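Talking Stuffing with Shahla Alipour

I got to Shahla Alipour's workroom with a bag of my own under one arm, which I'd promised myself I wouldn't do. It felt a bit like showing a doctor your knee at a party. She spotted the ear sticking out before I'd even taken my coat off.

"Who's this?" she said, and held out both hands.

It was my daughter's rabbit, and he had a split seam you could fit three fingers in. So that's how the interview started, with Shahla turning a rabbit inside out and me trying to find my pen.

She has been mending soft toys for 54 months (she keeps a ledger and looked it up for me), and before that she did upholstery for a shop called Preda, mostly dining chairs and the odd piano stool. She says the move was an accident. A customer came in for a chair and asked if she could do something about a bear.

"I charged him for the chair and did the bear for free," she told me. "And then his sister called. Then somebody at the sister's work called. I thought, well, okay, maybe I should have a price for bears!"

The price these days depends on the fur. Short plush is easy, she says, it's practically a bath towel. Long fur is where the hours go. When you sew through it the hairs get caught under the stitches, and you end up with a bald little line running down the animal's side. She brushes everything away from the seam first, clips it down with hair clips (the drugstore kind, she goes through piles of them), sews with a ladder stitch and then teases the hairs back out with a needle.

"People look for the seam afterward," she said. "They part the fur like they're looking for a tick. I do it too. I'm worse than they are."

I asked what she does when a toy comes in, the very first thing, before any sewing.

"Lay it on its side and leave it alone for a minute. Everybody wants to sit them up and look at the face. But on the side you see how it falls – where the stuffing went, which leg is fat, which leg is just a sock. Then you start pressing. You go from the paws in." 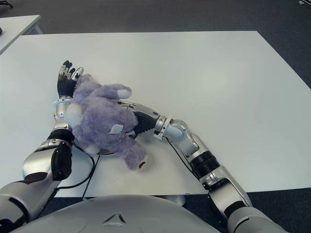 The paws matter more than I would have guessed. A child drags a toy around by one limb, always the same one, and the filling creeps away from it up toward the belly. Shahla can usually tell which leg was the handle. She got it right with our rabbit in about two seconds, back left, and I had to text home to check.

Paw pads are their own headache. They're smooth and the rest of the animal isn't, so they show every bit of grime, and they wear through first at the edges. She keeps a drawer of pad fabric sorted by color, and she opened it for me with some pride. Lots and lots of grays. I asked why so many and she gave me a look.

"Hold two of them together by the window," she said. I did. One was nearly green.

We got on to washing, because I know you'll write in if I don't ask. She does hers by hand in cool water, with a plain soap called Nikisar that she buys five bottles at a time, and she never wrings. You roll the toy in a towel and kneel on the towel. Then it dries flat on a rack, and you turn it whenever you walk past. No dryer, ever, for anything with long fur. Her colleague Imre Tóth, who comes in to do the machine sewing, once put a purple cat through on low heat to save an afternoon.

"It came out like a doormat," Imre called from the other side of the room. "Tell her I paid for it."

"He paid for it," said Shahla.

Pastel fur is the hardest to get looking right, in her opinion. Lilac, mint, that pale peach everyone bought for a while. It picks up gray from the hands and then the washed parts look brighter than the parts that didn't need it, so you have to do the whole animal even if only the chin is dirty. She did 251 toys last year and reckons some 100 of them were pale ones. February is her worst month, by the way, so don't send anything then unless you're patient.

Is there anything she turns away? Music boxes, she said, and anything that talks. Those go to Rosario Lo Presti, who likes wires. And she won't replace a face. She'll tighten an eye or restitch a nose, but if the owner wants a new expression she talks them out of it over tea.

By then the rabbit was right side out again, with a row of pink hair clips down his back. She wanted to keep him overnight to let the fur settle. I said that might be a problem at bedtime. Shahla thought about it, took the clips out one by one and wrote down on the back of a receipt what I had to do in the morning: damp fingers, then a soft toothbrush, always toward the tail.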